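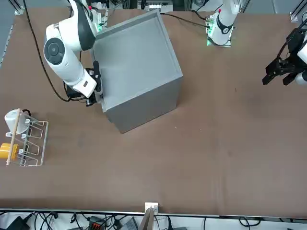
Return intake in Zilia Desk starts when a customer asks for a return number, and the ticket stays open until the refund or replacement is confirmed to them. Each return number covers one container, whatever it holds. An open-topped gray box with a thin raised rim, for instance, is entered under container type "Open box", and a closed one under "Carton". The type cannot be edited after the ticket is saved.

## 4.2 Setting up the returns queue

You need an administrator account and at least one agent group before you begin. Menu names are those of the Humphreys release.

1. Open **Settings > Queues** and select **New queue**.
2. Enter a queue name. The name appears in customer emails, so leave out internal codes.
3. Under **Ticket source**, turn on **Web form** and **Email**. Leave **Phone** off unless agents log calls by hand.
4. Set **First reply target** to 60 minutes.
5. Set **Resolution target** to 42 hours. The clock counts business hours only.
6. Under **Assign to**, choose an agent group. Single agents can be chosen, but tickets will wait when that agent is signed out.
7. Select **Save**, then **Activate**.

**Note:** A saved queue that has not been activated accepts tickets but sends no replies. It is marked with a hollow circle in the queue list.

## 4.3 Customer messages

Three messages are sent from the returns queue: receipt, delay, and closure.

1. Open the queue and select **Messages**.
2. Edit the receipt message. Keep the `{return_no}` field in the first line.
3. Edit the delay message. It is sent once, when the resolution target is missed.
4. Edit the closure message. State the refund amount or the replacement shipped.
5. Select **Send test** and enter your own address.

The body of each message is limited to 545 characters, spaces included. Longer text is rejected with error 1691 and the previous version is kept.

**Caution:** Changing a message affects tickets that are already open. To keep the old wording for those tickets, copy the queue and edit the copy.

## 4.4 Survey after closure

The survey is off by default.

1. In the queue, select **Survey** and switch it on.
2. Choose **One question** or **Two questions**. The second question is a free comment field.
3. Set the delay between closure and survey, in hours.
4. Enter an address for low scores. Sites that use the Bralura add-on can enter a group name in this field.

A customer who has several tickets closed on the same date receives one survey, tied to the last ticket closed. Scores can be exported from **Reports > Surveys** as a CSV file. For access to the export, see section 6.1.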